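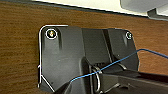 Pralanville Manipulation Group, Perception and Control Software

gilora-wrist: README and data card
Last updated 2021-08-14

gilora-wrist holds the camera streams, labels and playback tools we use to develop the close-range part of the Gilora controller. Gilora takes over when the planner has brought the gripper near its target and the overhead view is no longer useful. The package has a loader, a time alignment script, a self-occlusion mask generator and the recorded episodes.

Contact: Evander MacBrayne. Please file bugs in the Gilora tracker under "wrist-data" and not by mail.

What is in the release

The release has 84 episodes. Each episode is a folder with two wrist streams, one head stream, joint states, gripper commands and a short text note from the operator. Wrist and head video are stored at 30 frames per second. Joint states are logged faster and are resampled by the loader unless you pass raw=True.

Episode numbers run to 91. The missing numbers were dropped at export because a stream stopped early, and we did not renumber. Don't assume the folders are continuous.

Recording site

All episodes come from one recreation room. The furniture stayed in it: foosball table, ping-pong table, wooden tables along a blue wall. The floor is brown carpet and the ceiling lights are bright enough to clip in the head stream, so exposure is locked in the config. If you train on head frames, leave the upper crop turned on. People may show up in the head view, and the person detector runs during export to write a per-frame flag.

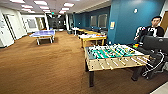
Time alignment

Drornix, our logger, stamps each message when it arrives, not when the camera exposes. The align script estimates a fixed offset per stream by matching image motion to joint velocity. It needs at least 2 seconds of arm motion at the start of an episode. If it can't find that, it writes offset: null and the loader refuses the episode.

Run it with:

sengar align --episode PATH --write

Self-occlusion masks

In many wrist frames the black gripper housing takes up most of the image. The mask generator projects the Sengar arm model into the camera and marks those pixels, so the pose estimator does not treat screw rings and bright rim highlights as target features. Cables are not in the model and come through unmasked. Glossy parts of the housing used to break the older color threshold mask, which is still in tools/old for comparison. 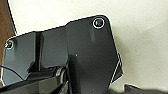 Known problems

Masks drift by a few pixels when the wrist is near its joint limit. Recalibrating helps, but only until the camera mount is next touched.

Thin wires are labeled as polylines, and the labels get poor where a wire crosses a dark part. Treat these as low confidence.

Operator notes are free text and not consistent. Some only say "ok".

The next export is planned for November and will change the label format. Pin your version if you depend on the current one.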